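4. Preparing the label printer for first use

Before you begin, read the whole section one time. The Ulari label printer is heavier on the left side, so please lift it with two hands. It must stand on a flat table, near a wall socket, and not in direct sun.

4.1 Choosing the place

1. Leave 22 cm free behind the printer. The paper door opens to the back.
2. Have a small open basket near the printer for the finished labels.
3. Put the power cable behind the table, where no person can step on it.

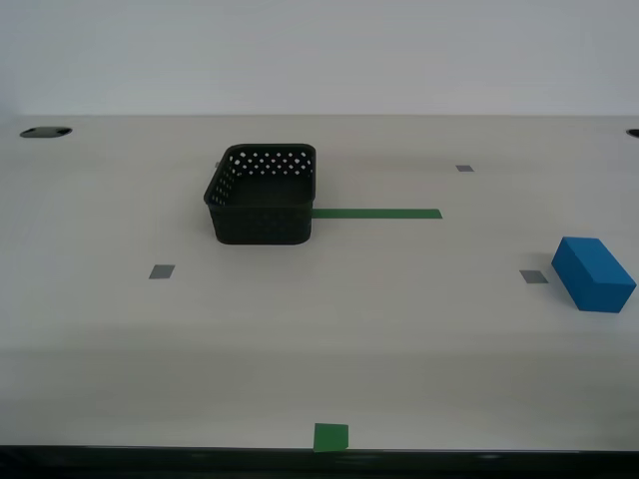 Dallville Office, Equipment and Supplies Department

4.2 Loading the roll

1. Switch the printer off and wait until the green light is out.
2. Press both gray buttons on the sides and open the door.
3. Put in the roll with the labels facing up. One full roll has 1000 labels.
4. Pull the paper forward until 11 cm of it comes out at the front.
5. Close the door. You must hear two clicks. If you hear only one, open it and close it again.

CAUTION: The cutting blade is behind the front slot. Do not put your fingers inside, also when the printer is off.

Note: Rolls from the Sorau store are a little wider than the old ones. Move the blue paper guide to position 2 before you use them. 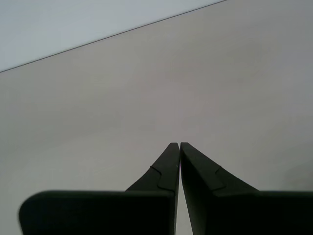

4.3 Printing the test label

1. Switch the printer on. The green light blinks and then stays on.
2. Hold the feed button until the printer makes a short sound, then let it go.
3. Compare the test label with the sample on the inside of the cover of this guide. The black border must be complete on all sides.
4. If the border is missing on one side, repeat step 4 of 4.2 and check that the paper is straight.

Note: Light gray print usually means that the print head is dusty. See section 7 for the cleaning.

If the red light stays on after a second try, switch the printer off, unplug it and write to Maxine Sheehan with the serial number.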